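Edge-glued board as a base for shape blocks: finish and movement

Posted in Woodwork and Small Repairs
October 27, 2021

Firouzeh Pakzad

I have an edge-glued board, pale wood with some darker strips, which I want to use as a flat base for a set of small shape blocks (stars, cylinder, cubes, heart and so on). It will be used by children for sorting by colour and then by form. The board is bare at present. It spends most of its time lying flat on a perforated metal bench top in a room that is heated during the day only.

Two things I would like to settle before I put anything on it.

First, the finish. I want the surface to stay pale and to wipe clean. I had oil in mind but the offcut I tried went noticeably yellow.

Second, will it cup if I finish the top face only? The underside will never be seen and I would prefer not to wait for two lots of drying.

The board came from Kongkaew and the label gave no species, only "light hardwood". I can get Radari and Ovden products locally, not much else.

Siiri Heinonen

Finish both faces. This applies to any solid board, edge-glued or otherwise. If one face is sealed and the other is bare, the bare face takes up and gives off moisture faster and the board bends across its width. Gluing up from strips reduces the effect and does not remove it. The ends need finishing too, and they take more than the faces.

For a pale result use a clear water-based acrylic varnish in matt. Oil and oil-based varnish both add yellow and continue to darken over time. Sequence:

Sand with the grain, 120 then 180. Stop there.
Wipe with a barely damp cloth to raise the grain. Leave it to dry.
Knock back lightly with 240 and remove all dust.
First coat on the underside and ends. When touch dry, turn it over onto battens and coat the top.
Sand lightly with 240 between coats. Three coats on each face is enough.

Check the tin for a statement that it is suitable for toys once cured, and allow the full curing time given there, as opposed to the drying time. They are different figures and the second is always shorter.

I use a similar board for the same kind of sorting set. Mine is matt throughout — gloss throws reflections from a ceiling light and the small pieces become harder to pick out.
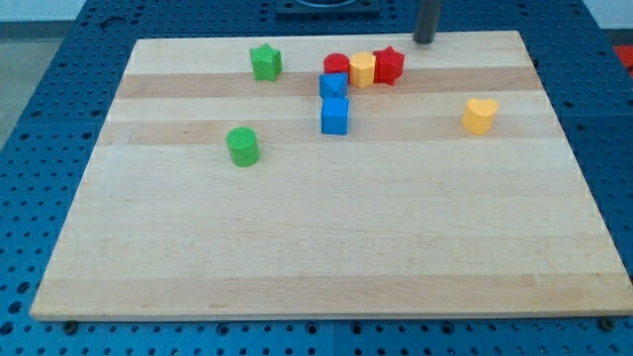
Shape blocks on a strip-glued board. The darker bands are in the wood.

The variation between strips is normal and varnish will make it a little stronger. If you want an even ground for colour work, choose a different board. Stain will not level it, as each strip takes it differently.

Theerawat Thaweesak

Just use wax. I did mine with wax in March and it is fine.

Siiri Heinonen

Wax alone marks with water and needs redoing. It is also a nuisance if you later decide to varnish, as all of it has to come off first. For something that gets wiped often I would not.

Wichai Nakpan

Agree with Siiri on both faces. One addition about the bench. A perforated top lets some air reach the underside, a solid one does not, so if the board is moved to an ordinary table, store it on edge when it is not in use. If it has already cupped slightly, put it on battens with air all round and leave it for 7 days before sanding. Do not sand a cupped board flat. It will move again and you will have lost thickness in the middle or at the edges, depending on which way up it was.

Firouzeh Pakzad

Thank you. Matt acrylic, both faces and the ends. I will test it on the other end of the offcut first.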